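Work and Automation, Unit 4
Handout for the session of 20/01/2025
Case: cleaning of guest bathrooms at Ludgate

In Unit 3 we looked at warehouses, where the robot came together with a new building. Today we take a workplace where the building stays as it is and the people have been doing the work for many years. Ludgate is a residence with 90 guest bathrooms. The cleaning staff are 12 persons on two shifts. The management is preparing a two-armed cleaning robot, called Ilari, and the supplier Harnow first tries the tasks in simulation.

Please read the task list before the session. It was written by Jaxon Sandhu, who was shift leader at that time. He divided the cleaning of one bathroom into sink, toilet, floor, and glass. The staff did not agree with this division. For them the order of the work depends on the guest, and on what they find when they open the door.
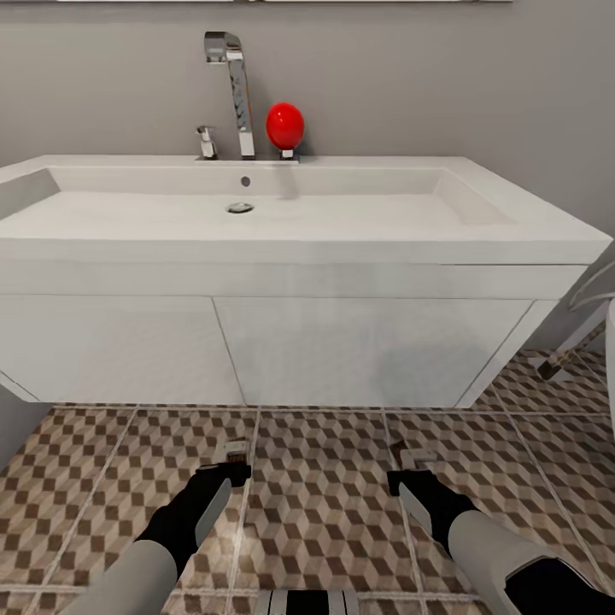

Figure 1. Simulated bathroom, sink area, with both arms of the robot in front of the vanity.

4.1 What the task list leaves out

A cleaner does many small things which have no name on the list. She notices a slow drain, or she finds an earring and brings it to the desk. When the work is given partly to a machine, these small things must be given to somebody too. At Ludgate this was not decided at the beginning. In the first staff survey, it was the most frequent complaint, more frequent than the fear of losing the job.

Mervin MacLeod, in the text you received last week, calls this "the unlisted work". I find the term useful, but please use it with care in your essays. He includes also the conversation between colleagues, and I would keep this separate. 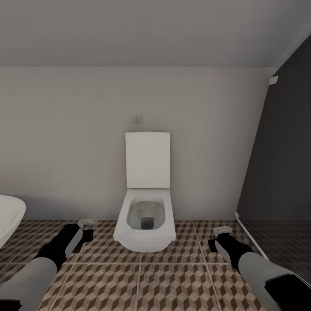

Who is responsible when the robot leaves a toilet badly cleaned?
At Ludgate the shift leader signs for the room, as before. The staff have asked that the robot's rooms are recorded on a separate sheet, so that complaints about them do not count against a person.

4.2 Changes in the job

The plan foresees that the robot takes the toilet and the floor, and a person takes the rest and checks the result. On paper this removes the heaviest part, the bending and kneeling. But the checking is a different kind of work. One person would check rooms on two floors and walk alone most of the shift, while now they work in pairs.

The wages are not yet clear. The union at the sister house, Beaulieu, asks for a higher grade for those who supervise the machine. The management says that supervision needs only a short training.
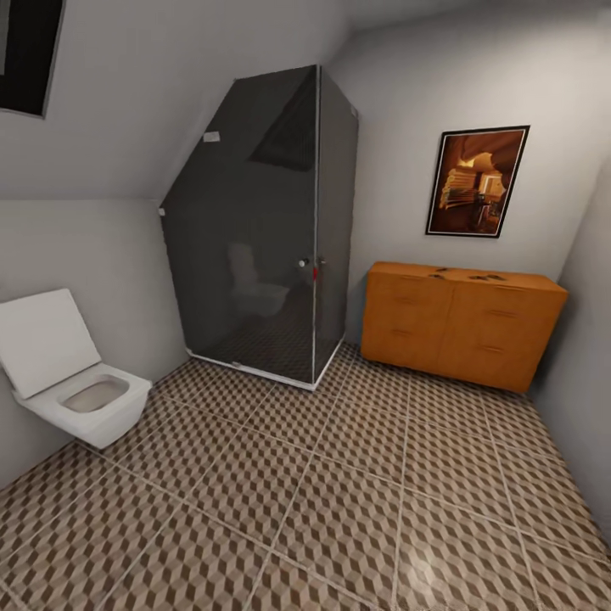 We should also ask who was heard during the planning. Two cleaners were invited to comment on the simulation, both from the day shift. The evening shift saw it only in March, when the task list was already fixed. Their comments were good ones, for example about the time needed to dry a floor before the next guest arrives, and they came too late to change the schedule.

For discussion
Compare the Ludgate case with the warehouse in Unit 3. In which of them do the workers have more influence on the order of tasks?
Write down five examples of unlisted work from a job you have had yourself.

Reading for next time: course reader, from page 272, only the part on training.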